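# El oficio de llevar a un robot de la mano

*Una mañana en Kivholm, donde se aprende a recoger cosas de una mesa por tercera, décima y trigésima octava vez*

La primera instrucción que recibo es que no piense. La segunda, que no tire del cable. Marjorie Marsden las da en el mismo tono, con un café en la mano, y me deja delante de los mandos con la confianza de quien ya ha visto a muchos periodistas hacer el ridículo.

Kivholm ocupa una nave de techo alto en las afueras de Ledden, entre un almacén de azulejos y una academia de conducir. La vecindad con la academia resulta apropiada. También aquí hay un instructor con paciencia limitada, un alumno que confunde la izquierda con la derecha y un vehículo que va aprendiendo malas costumbres. La diferencia es que en Kivholm el alumno soy yo y quien se queda con las malas costumbres es el brazo.

El principio se explica en un minuto. Una persona maneja el robot a distancia, le hace coger un objeto y dejarlo en otro sitio, y el sistema guarda todo: el movimiento de cada articulación, lo que veían las cámaras, cuándo se cerró la pinza. Después se devuelve el objeto a la mesa y se empieza de nuevo. Con suficientes repeticiones, un programa llamado Totomon intenta sacar de ahí una conducta propia. La palabra «intenta» la pone Marsden, y la subraya levantando la taza.

Cada repetición se llama episodio, lo que da a la jornada un aire de culebrón sin actores guapos. Para la tarea que me toca, recoger paquetes envueltos en plástico, llevan 1.581 episodios. Le pregunto si son muchos.

–Depende de cuántos sean buenos –responde.

Luego admite que los suyos lo son.

## El plástico, ese canalla

Yo habría empezado por un cubo. Los cubos son objetos honrados: tienen lados, pesan lo que parece que pesan y se quedan donde uno los deja. El envoltorio transparente, en cambio, brilla, se arruga y cambia de forma en cuanto lo miran. Para una cámara es un puñado de reflejos; para una pinza, una superficie que cede justo cuando parecía tenerla. Por eso lo usan aquí, me explican, y por eso los recién llegados suelen pedir que les devuelvan el cubo.

El truco está en bajar despacio. El novato ve el paquete, se entusiasma y se lanza sobre él como una gaviota sobre un bocadillo. El operador con experiencia frena antes, deja las puntas quietas un momento encima del plástico y decide por dónde entrar. Esa duda también queda grabada. Si uno titubea siempre en el mismo punto, el robot titubeará en ese punto, con una fidelidad que ya quisieran muchos discípulos.

La mesa es de madera clara y, esta mañana, tiene tres paquetes. Detrás, la nave sigue con sus asuntos entre cajas de plástico y monitores – alguien asoma la cabeza de vez en cuando – y la pinza queda suspendida sobre el del centro, a la espera de que yo me aclare. 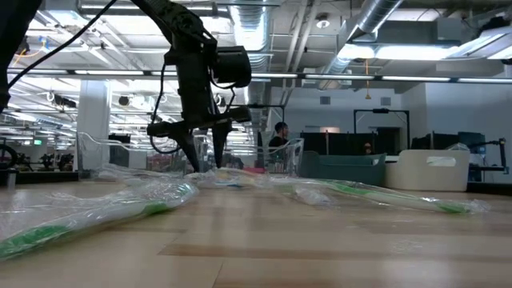
## Mis cinco minutos de gloria

Mi primer episodio dura una eternidad y termina con el paquete en el suelo. Marsden lo marca como fallido sin mirarme. El segundo termina con el paquete en el mismo sitio donde estaba, pero más arrugado. En el tercero consigo levantarlo, me emociono, giro la muñeca sin motivo y lo suelto en algún lugar que no es el previsto.

–Ese lo guardamos –dice ella–. Aparte.

Tienen una carpeta para los desastres instructivos. Se llama Mofokeng, por razones que se remontan a un antiguo servidor y que cada persona a la que pregunto cuenta de manera distinta. Contiene 121 episodios y, desde hoy, uno de los míos. Es la primera vez que publico en una recopilación.

Lo más raro de manejar un brazo a distancia es la cantidad de cosas que uno descubre sobre el propio. Nunca me había fijado en que, antes de coger algo, abro la mano mucho más de lo necesario. Tampoco en que lo aprieto de más, como si las cosas quisieran escaparse. Con los mandos, esas manías se vuelven visibles y un poco bochornosas. Marsden reconoce a sus compañeros por la manera de acercarse a un objeto, igual que otros reconocen a un familiar por los pasos en la escalera. Hay quien entra siempre por la derecha. Hay quien da un toquecito previo, casi de cortesía.

Mezclar estilos es una decisión delicada. Si todo lo enseña la misma persona, el robot aprende limpio y se pierde en cuanto la situación se sale de lo habitual. Si enseñan muchas, aprende a media voz, promediando costumbres que no casan entre sí: uno va por la izquierda, otra por la derecha, y el brazo, que quiere quedar bien con todos, baja por en medio y no coge nada. Conozco empresas enteras que funcionan así.

## La hora del examen

A media tarde sueltan los mandos y dejan que Totomon se las arregle. El silencio que se hace es el de una función escolar. El brazo desciende, corrige, se detiene un instante sobre el plástico (el instante de Marsden, me susurran, calcado) y cierra los dedos. El paquete sube. Alguien dice «bien» en voz muy baja, para no gafarlo.

El siguiente intento sale mal. La pinza se cierra sobre una esquina del envoltorio, lo arrastra un palmo y lo pierde. Después el brazo repite el mismo gesto en el aire, con toda la solemnidad del mundo, y lleva nada hasta su destino.

Pregunto qué se hace en estos casos. Marsden ya está recolocando los paquetes. Faltan 50 episodios para cerrar la tanda, con el plástico girado hacia el lado que se le atraganta, y en la nave contigua se oye calar un coche.

–¿Quiere probar otra vez? –me dice–. Pero sin tirar del cable.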